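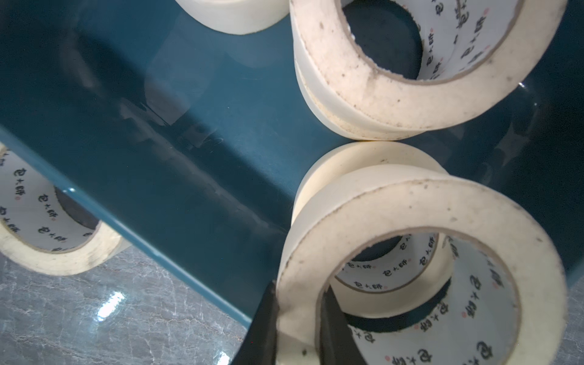 Kumaresan Raju told the Lutbridge town council that he would have put off redoing his kitchen if he had known the permit fee was going up halfway through the job.

By Benedetta Palumbo
25th March

The council voted Monday night's agenda through without changes, and the fee for a home remodeling permit will rise to $161 in July. It covers kitchens, bathrooms and any work that moves a wall. Painting, wallpaper and new countertops still need no permit.

Lutbridge issued 809 remodeling permits last year, up from the year before, and the building office has had trouble keeping up. Inspections now take 31 days to schedule.

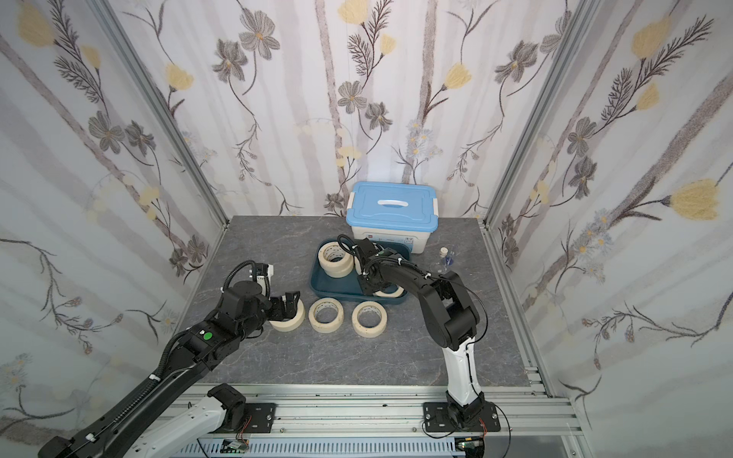 Most of that wait comes from missing paperwork, Corrado Farina said at the meeting, and a higher fee won't fix it. He asked for a checklist in plain English to go out with each application. The council agreed to look at one before summer.
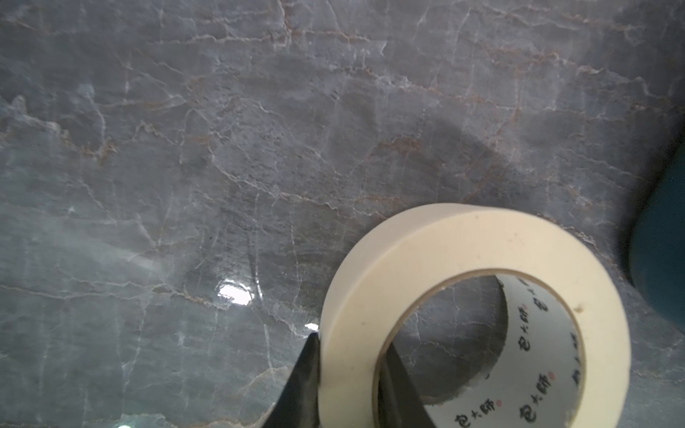

Applications turned in before the change will be charged the old rate, even if the work starts later. Forms are at the building office on Sanna Street. Homeowners who already hold a permit do not have to do anything.

3 comments

Italo Mancuso
Does this apply to a half bath? The office gave me two different answers.

millroad_deb
They said the same thing about faster inspections last time the fee went up.

Csaba Veres
Italo, yes, half baths count. I paid for one last fall.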